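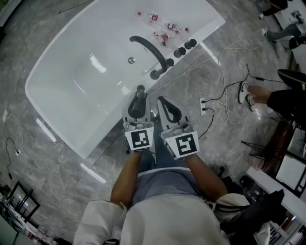

**Dramlow Sleep and Late Meals Study: interim report to the Hillora Fund**

Reporting period: from the February start to 11/23/24
Grant line: nutrition and daily habits

**1. Status**

The study is running to its revised timetable. Recruitment closed in the summer at both sites, Fostov and Morgan. Data collection for the first arm is complete and the second arm is under way. Spending is within budget on all lines except laboratory consumables (section 5).

The question has not changed since the application: does moving the evening meal earlier, with no change in what is eaten, alter fasting blood sugar and self-reported sleep in adults who normally eat after 9 pm?

**2. Recruitment and retention**

We sent 2537 invitations through the two site mailing lists. Of those who replied, 1306 passed the first eligibility screen. Most exclusions at that stage were for shift work, diabetes medication or a current weight-loss programme.

Retention is better at Morgan than at Fostov. The Fostov group is younger on average and has more people in rented or shared housing, where meal times are harder to fix. We have adjusted the reminder messages at Fostov so that they go out before the working day ends. It is too soon to say whether this has helped.

Participants who stop keeping the meal diary but still attend the blood test are being kept in the main analysis, as set out in the protocol. They will be left out of the adherence analysis.

**3. Measurements**

Fasting glucose and insulin are taken at entry, at the midpoint and at the end of each arm. Samples from both sites go to the same laboratory. A batch from Morgan was delayed in transit and failed the temperature check on arrival. The participants concerned were asked to give a repeat sample and all but two did so within the permitted window.

Sleep is recorded by a short morning questionnaire. The wrist monitors described in the application are worn by a subgroup only. Agreement between questionnaire and monitor is fair for time asleep and poor for number of wakings, and we propose to drop wakings from the secondary outcomes. A protocol amendment has been drafted and is attached as Annex B.

Meal timing is taken from the diary. The first version of the form had one box for the evening meal and no place for later snacks. Version two has a separate line for anything eaten or drunk after the meal, apart from water. Diaries filled in on version one have been marked in the dataset and will be tested separately.

**4. Early findings**

No comparison between arms has been made and none will be made until the database is locked. The points below come from entry data alone.

- Evening meals at entry were later at Fostov than at Morgan, mainly on working days.
- People who reported a late meal also reported a later bedtime. The gap between the two was similar across age groups.
- Caffeine after mid-afternoon was more common than we allowed for in the design. It has been added as a covariate in the analysis plan.
- Breakfast was skipped more often than in our pilot. The diary does not record a reason.

These should not be quoted outside the Fund at this stage.

**5. Budget**

Staff costs are slightly under plan owing to a post at Fostov that stood vacant for 8 weeks. Consumables are over plan. The supplier raised the price of collection tubes part-way through the year, and the repeat samples from Morgan added to the total. We ask the Fund's approval to move the staff underspend to consumables. No additional money is requested.

Travel is on plan. The data storage contract has been paid to the end of the grant.

**6. Risks**

*Holiday period.* Meal times in late December will not be typical at either site. Diary entries for that fortnight will be collected but left out of the adherence score. Blood tests have been scheduled to avoid it.

*Drop-out in the second arm.* Participants who have already completed an early-meal period may be less willing to return to their usual pattern. The sample size allows for moderate losses. If losses at Fostov pass the limit in the protocol we will report to the Fund within the month.

*Laboratory capacity.* The laboratory has confirmed slots for the final samples. A second laboratory has been identified, but changing over would require a cross-check of results and would delay the final report.

**7. Work for the next period**

- Finish second-arm data collection at both sites.
- Submit the amendment on sleep outcomes once the Fund has commented.
- Complete double entry of the paper diaries from Morgan. The remaining 9 boxes are with the data team.
- Freeze the analysis plan before the database is locked.
- Send participants a plain summary of what was measured, without results.

**8. Decisions requested**

1. Approval of the transfer from staff costs to consumables.
2. Comments on Annex B, in particular the removal of wakings as an outcome.
3. Confirmation that the final report may follow the same section order as this one.

Annex A (recruitment by site) and Annex C (spending by line) are supplied as separate files.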